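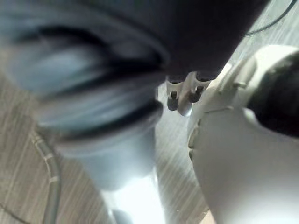

Re: [skasmont-users] How many demos for washing-up?

> We've recorded 38 and the arm still fumbles the rim. Should we just
> keep going to 100, or are we teaching it badly?

Keep going, but slow down at the grasp! We drive ours by remote control through Flovia, and our early runs were far too hasty. Now I pause for 2 seconds once the thumb is under the bowl, then move on. Lovely difference in the replays. 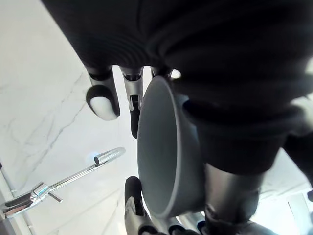 Posted by the Dornolier kitchen group

Also, vary where you put things. We shift the crockery a little between runs and always open the hand fully before the next reach. Our shared set is up to 1,593 clips as of May (bowls mostly, plates catching up), and you're very welcome to it. 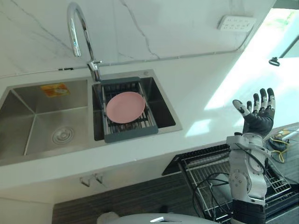

Pink plate on the rack, hand open.

Anyone from Kavanagh tried cups yet? I'd love to see!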